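3.2 Work histories in the notice text

The second part of the analysis concerns how paid work is reported in the body of a death notice. The survivor list and the service details follow a fixed order in nearly all the material and were treated in Section 3.1. The work history does not. It may take up most of the notice, or it may be a single clause placed between the date of marriage and the church membership. We coded it separately for this reason.

The corpus consists of over 400 notices from two weekly papers, one serving Lellham and the other serving Pranberg and the farm district south of it. Both papers accept text written by the family or by the funeral home, and neither edits for length below a fixed limit. Paid notices and free notices were kept together. A notice was excluded if it gave only the name, the dates, and the time of the service, or if it was a correction of an earlier notice. Memorial verses printed on an anniversary of the death were also excluded, even where they mentioned a trade.

Each notice was divided into clauses, and each clause was assigned to one of 5 types: family, residence, military service, paid work, and other. Clauses joining two types were split at the verb where possible. "He moved to Pranberg and opened a feed store" was counted as one residence clause and one paid work clause. "She farmed with her husband until his death" was counted as paid work only, although it also carries family information. This rule affects the figures for women more than the figures for men, and we return to it in Section 4.

Within the paid work clauses we recorded four items: the name of the employer, the name of the job, the length of employment, and the reason for leaving. The last item was rare outside of retirement. Layoffs and plant closings were almost never given as reasons, including in notices for people who had worked at the Vorkero mill, which closed during the period in which many of them were employed. The usual wording was that the person "worked at Vorkero for many years" or "worked at Vorkero and later drove a school bus." The closing can be recovered only by comparing the dates with other sources.

Employer names were more stable than job names. A person might be described as a mechanic, a maintenance man, or "in maintenance" across a notice and the matching funeral program, while the employer was given in the same form in both. We take this as evidence that families treat the employer as the fact and the job as a description of the fact. The pattern was weaker for the self-employed, where no employer was available and the trade had to carry the clause alone: "He was a painter," "She did alterations."
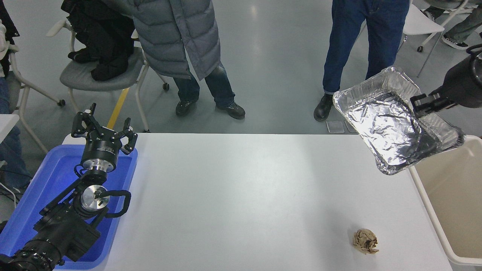 Figure 2. White table with a blue tray, a black arm and gripper, and a crumpled ball of brown paper.

Length of employment was given as a whole number of years in most clauses that gave it at all. Values ending in zero or five were overrepresented, and 30 was the most common single value. Where payroll or pension records could be consulted, the printed number was usually higher than the recorded one. We do not read this as inflation in every case. Families may include seasonal work, unpaid time in a family business, or part-time work after retirement, none of which appears in a pension file. Start and end years were given less often than a duration, and a start year without an end year was more common than the reverse.

Ordering within the work history was chronological in most notices, with two regular exceptions. In the first, the longest job was placed at the front and earlier jobs followed it, introduced by "prior to that" or "before that." In the second, a short job held late in life was placed last and given more words than its length would predict. Typical examples are work as a greeter, a crossing guard, or a cook at a summer camp. These clauses often contain the only evaluative language in the work history ("which she loved," "where he knew everyone"). They were coded as paid work when payment was stated or could be assumed from the employer, and as other when it could not.

Military service preceded civilian work in all but a few notices. When the service involved a trade that continued afterward, the two clauses were usually linked by a verb such as "continued" or "used." When it did not, the link was a move: discharge, a new town, and a first employer, in that order. The residence clause in these sequences had a clear function. It marked the start of the civilian career and often replaced a date.

Coding was done in two passes. Karla Nava coded the Lellham notices in full and a sample of 10 Pranberg notices, and the remaining Pranberg notices were coded by the first author. Disagreements were concentrated in two places. One was the boundary between paid work and other in clauses about farming, church music, and child care. The other was the treatment of ownership. A clause such as "he and Rey owned the hardware store" names a business partner who may also be a relative, and the coders differed on whether a family clause should be added. We settled on adding one only when the relationship was stated in the same notice.

Two limits on the material should be noted. The funeral homes in both towns supply families with a printed form, and the form has a line for "occupation" and a line for "place of employment." Some of the stability in employer names may therefore come from the form. We obtained the current version of the form from one funeral home but could not establish when it was introduced. In addition, the Pranberg paper shortened its free notices in March of the final year sampled — the paid notices were unaffected — and the work histories in the free notices after that point are shorter by at least one clause on average. The later free notices were retained in the corpus but left out of the ordering analysis.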